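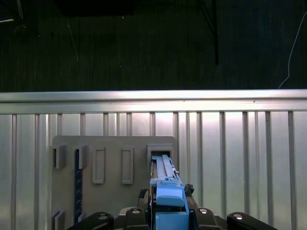

Posted by north_workshop | Registered member | Posts: 212
Board: Fittings and Panels > Zasside users
Subject: Blue slide bar in the gray panel, upright fitting

The workshop has taken over maintenance of the gray Florholm panels from another department and is revising the written procedure for the blue slide bars. The old procedure is one page long and states only that the bar is to be "seated fully in the opening." It does not say whether the panel should be upright or lying flat when this is done.

Our present practice is to stand the panel against a railing and offer the tip of the bar to the rectangular opening near the upper right corner. The bar is held at its wide, rounded end. We would be grateful for replies from other departments on the following points.

Should the panel be upright or flat during fitting?

Should the lighter blue strip along the bar be cleaned before fitting, and with what?

Does any department hold the original Florholm sheet for this panel? Our copy is missing its second page.

We would also welcome advice on the small silver pin at the side of the bar. Two bars in our store have lost theirs, and the Zasside catalog does not list the pin as a separate item.

Reply from stores_and_issue | Moderator | Posts: 3,024

Thank you for the clear post. The thread has been moved from General to Zasside users.

On the pin: it is not sold singly. Zasside supplies it in a bag with the spring and the end cap, and the whole bag must be ordered. Our department orders through Magalhães, who will split a carton on request. Please do not replace the pin with cut wire. We received several bars repaired in that manner, and each had worn a groove in its own housing.

On the question of position, our written procedure requires the panel to be flat on a bench with a felt mat beneath it. A panel that is only leaning can shift when the bar is pressed, and the edge of the opening takes the load. We replaced 3 panels last year with cracked corners and have had none since the mat was introduced.

Reply from annex_fitting_room | Member | Posts: 80

We respectfully disagree with the advice on position. The annex has fitted these bars with the panel upright for as long as we have held them. When the panel is flat, the person fitting the bar has to work from directly above and tends to lean on it. When the panel is upright, the bar can be brought in at arm's length and the tip can be watched the whole way.

The cracked corners may have had another cause. Panels from the early Florholm deliveries had a thinner wall at the opening. They can be recognized by the stamp on the back, which reads in one line instead of two. Could the previous poster confirm which type was replaced?

With regard to cleaning, a dry brush is sufficient. The top of the bar is ridged and any liquid sits between the ridges. We stopped using spray cleaner when the bars began to collect lint.

Reply from stores_and_issue | Moderator | Posts: 3,024

The stamps were not recorded before disposal. I accept that this weakens the case, and I will ask that the stamp be noted on the return slip in future. Our procedure will remain as written until there is a reason to change it.

I agree on the dry brush.

Reply from puvov_site_office | Member

The Puvov site uses both positions. Panels already mounted are fitted upright, as there is no choice in the matter. Loose panels are fitted flat. We have seen no difference in the rate of damage, although we do not keep figures that would satisfy an auditor.

What has made a difference at this site is support behind the panel. A loose panel leaning on a railing touches it along a narrow line and can rock. We place a board between the two, cut to the height of the panel. Any flat scrap will do.

May I also raise the dark strip on the left of the panel, below the second bracket? New staff regularly ask whether the marks along it are a scale to be read or teeth for something to run on. Our own papers call it "the rule" on one page and "the rack" on another.

Reply from north_workshop | Registered member | Posts: 212

We have the same difficulty. Our inherited papers call it "the navy strip" and say nothing further. It has small, evenly spaced notches or marks, and I would not wish to put a name to it in the new procedure without the Florholm sheet. For the present draft I have kept "navy strip" and added an instruction that it should not be used for measuring.

The suggestion of a backing board is welcome and will be included.

Reply from annex_fitting_room | Member | Posts: 80

We hold the first and second pages of the Florholm sheet, and the second lists the strip as an "indexing strip." In our reading this does not settle the question, as the term could cover either use. A copy can be sent to any department that applies through the internal mail.

The same page calls the two gray brackets at the upper left "clip, short" and "clip, strip head." Please note that they are not interchangeable. The short one is the box-like clip at the far left. A number of panels have come to us for repair with the wrong clip forced on.

Reply from training_section_b | Member

This section prepares the handout for new fitting staff and would ask that the departments agree on one word for the raised block partway along the bar. We have received papers that call it the stop, the saddle and the thumb block. Trainees who move between sites are confused by this, and one order was returned by Magalhães for the same reason.

We would also ask that the handout state clearly where the bar is to be held. Holding it at the raised block puts the hand too near the panel. The wide end is the correct place.

Reply from puvov_site_office | Member

We support "raised block," as it is plain and commits us to nothing. I would not call it a stop. At this site it has never stopped anything.

On where to hold the bar, we agree for new staff. Experienced fitters here do steady the bar at the block with the second hand, and I would not want that forbidden in writing.

Reply from training_section_b | Member

The handout will say that the bar is held by the wide end, and that a second hand may be used once the tip is in the opening. "Raised block" will be used throughout.

Reply from stores_and_issue | Moderator | Posts: 3,024

"Raised block" has been entered in the stores list. The earlier terms will remain searchable until the end of September.

As the departments differ on position, I suggest that the new procedure permit both, with the felt mat required for flat work and the backing board required for upright work. Objections may be posted below.

Reply from annex_fitting_room | Member | Posts: 80

No objection from the annex, provided that "required" is changed to "required for loose panels." Mounted panels cannot take a backing board.

Reply from north_workshop | Registered member | Posts: 212

Agreed and amended. The second page of the sheet has been requested from the annex, and an order for the pin bags has gone to Magalhães. The draft will be posted on this board when the sheet arrives.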